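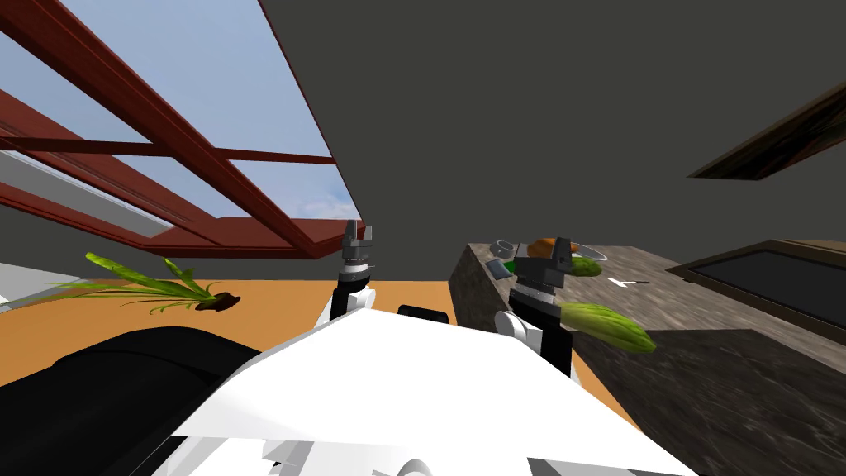
Kureo in the Prep Kitchens: Frequently Asked Questions for Staff

Last updated 16 January 2023
Maintained by Nermina Nikolovski, Kitchen Operations, Brellholm

General

What is Kureo?

Kureo is the two-armed robot being introduced at the cold prep station in the Pendik kitchen. It picks up vegetables and bread, moves them between the counter, boards and plates, and clears small items to the side of the station. It does not cook and it does not work with hot equipment.

Which sites are affected?

Pendik only. The Bošković kitchen is listed as the second site, but no start date has been set. Staff at Bošković do not need to complete the training module at this stage.

Why cold prep and not the dish room?

The dish room was assessed first. Steam and stacked wet crockery caused too many failed grips in the supplier's tests. Cold prep has drier items, a fixed counter height and a work order that changes less from day to day.

Will anyone lose their job?

No positions are being removed at Pendik in this phase. The early prep shift keeps its current headcount. The content of two roles changes, as described in the next section. Any change beyond this phase has to go through the normal consultation procedure, and this page will not be used to announce it.

Changes to the work

What will the prep assistants stop doing?

Staging. At present an assistant takes washed vegetables from the trays, sets them out along the counter and returns plates to the rack. Kureo takes over the setting out. Washing, peeling, cutting and allergen separation remain manual.

What will they do instead?

One assistant per shift is assigned as station lead. The lead loads the trays, confirms the task list on the panel, watches the first run of each task and deals with stops. The second assistant moves to cutting and portioning full time. On days with fewer than 400 covers the lead also does portioning between runs.

Does the station lead get a higher rate?

Yes. The supplement is the same as for allergen lead and is paid per shift worked. It appears as a separate line on the payslip. Questions about payment go to Valbona Halilović and not to the shift manager.

Can I decline the station lead role?

Yes. It is assigned by preference first. If there are no takers for a shift, the shift manager covers it.

Does Kureo use knives?

No cutting tasks are programmed. Knives may be present on the counter in some simulated tests, as they are in the real kitchen, and the robot is expected to work around them. In the live kitchen, knives go on the magnetic strip before a run is started. This is a house rule and it stands even if the software is able to route around a blade.

Simulation and testing

Why are tasks run in simulation first?

A task that fails on a computer costs a few minutes. The same failure on the station costs produce and sometimes a gripper finger. Every new task is built in a simulated kitchen and has to be repeated there before it is loaded onto the robot.

How many repeats are required?

100 consecutive runs without a dropped item or a contact with the counter. If run 99 fails, the count goes back to zero. The vegetable staging task took almost 900 runs in total to get through.

Why does the simulated kitchen not look like ours?

It is a general kitchen model from the supplier. The room around the station, meaning the window, the plant, the floor and so on, has no effect on whether a task passes. What has to match is counter height, reach and the size and shape of the items. Dušan Grgić measured these at Pendik and they are entered separately for each task.

Why cucumbers?

Several people asked this after the staff briefing. Long vegetables are harder than round ones. They roll on one axis only, they are heavier at one end, and the gripper has to close near the middle or the item tips. They also tend to end up lying close to other things, so one arm has to reach across the board without dragging its forearm over the plate or the bread. 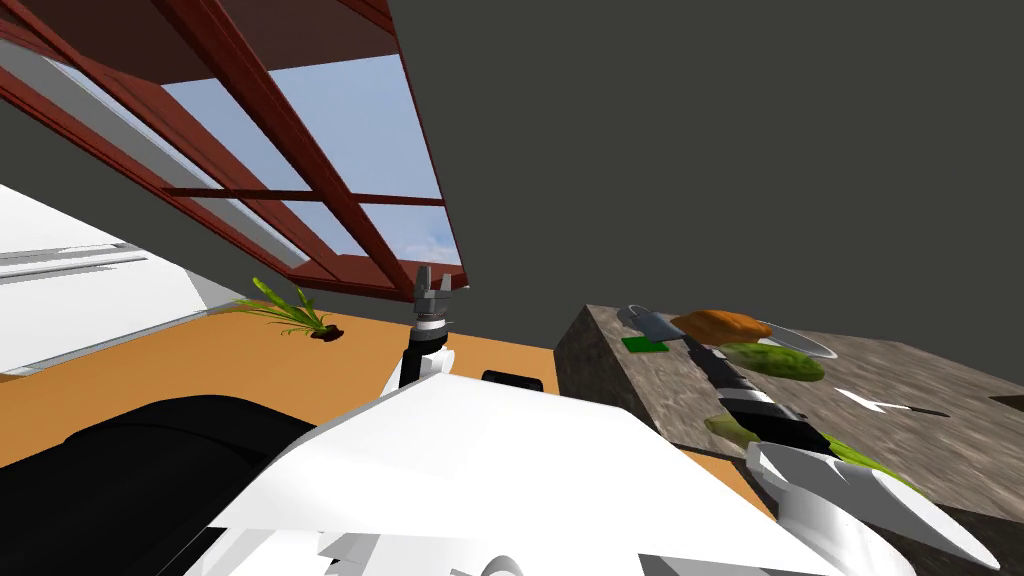 The reach across is where most of the early failures came from. The gripper itself was in a good position, but the forearm behind it passed too low over neighboring items. The clearance setting has been raised. The cost is a slower approach – noticeable if you stand next to it, not relevant to service times.

Can staff see the simulation results?

Yes. Stojan Ionescu posts the run log on the board outside the dry store whenever a task passes or is withdrawn. The log lists the task, the number of runs and the cause of each failure. If a cause is unclear, ask him. Several of the item lists were corrected after comments from the prep team, including one that had the bread rolls in the wrong size.

Safety and stops

What do I do if it drops something?

Press Pause, wait for both arms to hold still, pick up the item and discard it. Then press Resume. Do not hand an item back to the gripper.

What is the difference between Pause and Stop?

Pause holds both arms in position with power on. Stop cuts drive power, and the arms settle onto their brakes. After a Stop the station lead has to run the restart check, which takes longer than clearing a Pause. Use Stop whenever a person is inside the floor marking. Do not think about the restart time.

Can I work at the same counter while it is running?

No. The marked area has to be clear during a run. Cutting and portioning take place on the opposite bench.

Who cleans it?

The station lead wipes down the grippers and forearms at the end of the shift with the food-safe wipes supplied. The joints and the body are cleaned by the technician. No spray and no running water on any part of the robot.

Data and monitoring

Does it record staff?

The cameras cover the counter and the area in front of it. Hands and sleeves will be in view when trays are loaded. Recordings are kept for 19 days for fault tracing and are then deleted. They are not used for performance reviews or timekeeping.

Who has access?

Rizal Manurung and the supplier's fault desk. Shift managers do not have access. A staff member who wants to see a recording of an incident they were part of can request it in writing.

Training

How long is the module, and when do I take it?

It takes one half shift and is paid as working time. All Pendik sessions are in January. Sign up on the sheet in the break room.

My question is not answered on this page.

Put it in writing to Nermina Nikolovski or raise it at the shift handover. Answers that apply to more than one person are added to this page.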